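Gukari two-arm handling unit
Equipment for hire – Holtmont
Stock status: available, one unit

We hire this machine out and we would like you to take it, but we'd sooner lose a booking than have it come back early with a rude note. Please read the whole page. The maker's brochure is more cheerful than we are. 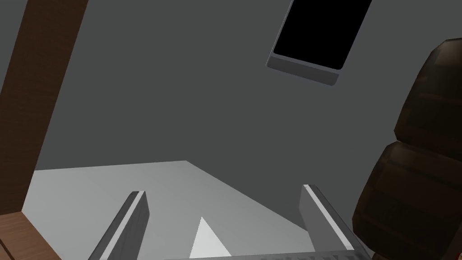

Simulated views in a furnished interior. Both of the unit's grippers are in the second one.
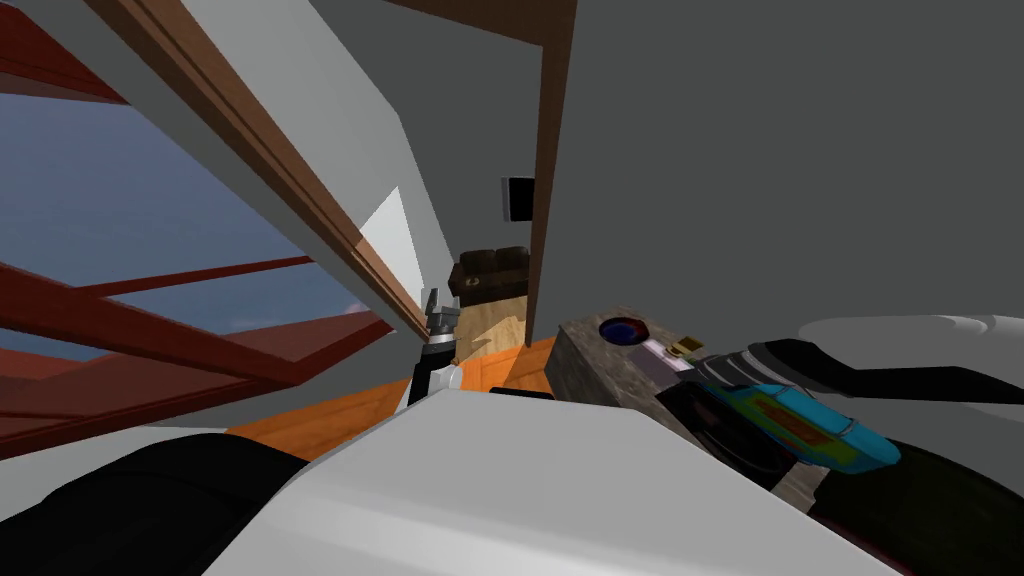 What it is
A pair of jointed arms on a wheeled base, each arm ending in a gripper. It is sold for picking up, sorting and putting away loose items in rooms that were laid out for people: serviced flats, show homes, hotel stores, day rooms. The brochure calls it "a colleague". We call it a handling unit and we ask our customers' managers to do the same, as the other word has caused bad feeling on two sites.

Specification
Weight, with base and battery: 212 kg
Reach, each arm: 728 mm
Charging: ordinary wall socket, overnight
Minimum hire: 4 weeks
Setting up a new room: about 30 minutes if the layout is already loaded, most of a day if it isn't
Practice software: included, runs on an office computer

What it does well
Small, firm objects on a clear surface at worktop height. It is patient with them and it doesn't get a bad back. If your people spend their mornings moving the same sort of item from one counter to another, it will take a fair part of that off them.

It is also decent at the end of the day. Several sites run it after the cleaners have left and find the counters cleared by morning, with whatever it couldn't manage left in a heap on one side.

What it does badly
Anything soft. Anything shiny. Anything lying half under something else. Low seats and floor level are slow, and a thing that has rolled behind furniture should be treated as lost until somebody bends down for it. The maker says updates will deal with this. They said so in June as well.

Layouts learned in the practice software carry over to the real room only as far as the real room matches. Move a sofa and you may be starting again. A clean run on the computer tells you that the plan makes sense, and you should not promise your staff anything more on the strength of it.

What changes for your staff
The brochure has one line on this, about freeing people for more rewarding tasks. We have yet to see a rota with "more rewarding tasks" written on it. What we have seen:

Somebody becomes the person who looks after the machine. It is usually the one who was quickest at the old job, and it is hardly ever in their pay. Settle that before delivery, please.

Lifting goes down. Walking goes up, as people go back and forth to see what it has dropped.

The work left over is the awkward part of the old work, without the easy stretches that used to break it up. At Halvorsen, who have had the unit in their furnished lets for two hires running, the room staff asked for a longer break in the middle of the shift and got it. We think they were right to ask.

Rooms get tidier in a way that suits the arms. Bowls go here, tubes and bottles go there, nothing on the edge. Some people like this. Others feel they are now picking up after a machine that was meant to pick up after everyone else.

Our Flollness customers took it on expecting to run the late shift with fewer people. They still run it with the same number – and they kept the unit, which they say is worth having for the lifting alone. We would plan on that basis. If your sums only work when someone leaves, don't hire it.

Before you book
Check door widths and thresholds. The base does not climb.
Tell your staff before it arrives, and let the ones who do the work choose the first task.
Agree who may stop it. Our answer is anyone in the room.

Included in the hire
Delivery and collection, one day of training on site, practice software for the length of the hire, spare gripper fingers, telephone help on working days. The maker's "productivity dashboard" can be switched on at no charge. We leave it off unless asked, as it counts the people's idle time as well as the machine's.

Not included
Floor protection, layout changes after the first day, and anything broken while the arms are running with the lid off the control box.

Page last checked 10 Dec 2022. For rates, ring the Holtmont hire desk and say which rooms you have in mind.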